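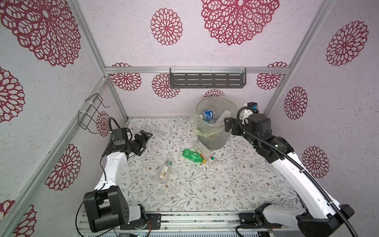
Bottle sorters wanted, casual, Garrido depot

Nudik needs people to pick up empty plastic drink bottles and get them in the bin. Short shifts, 3 hours, start 28th November. Runs thru to February if it goes well. Must be ok with bending and a bit of mess.

What you'd do:
Pick up empties off the floor mat
Caps stay on, labels stay on
Put a fresh liner in the bin, fold it over the rim
Wipe down the mat at the end
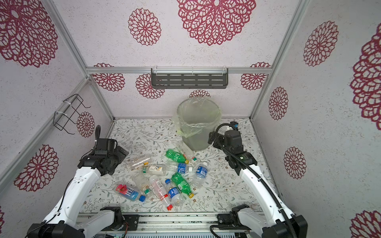

Also stand up anything that's been knocked over, and tell Javiera if liners are getting low. No experience needed, we'll show you on your frist shift. Closed shoes please. Parking out back, street fills up early.

5 spots going. Students and retirees welcome, all good. 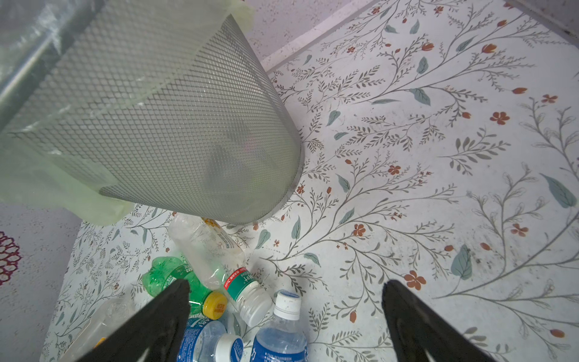
Do I need to bring my own gloves?
We've got gloves in all sizes, bring your own if you're fussy about them.

To apply: name, phone and which mornings suit, to Gisela Riquelme at the Nudik front desk.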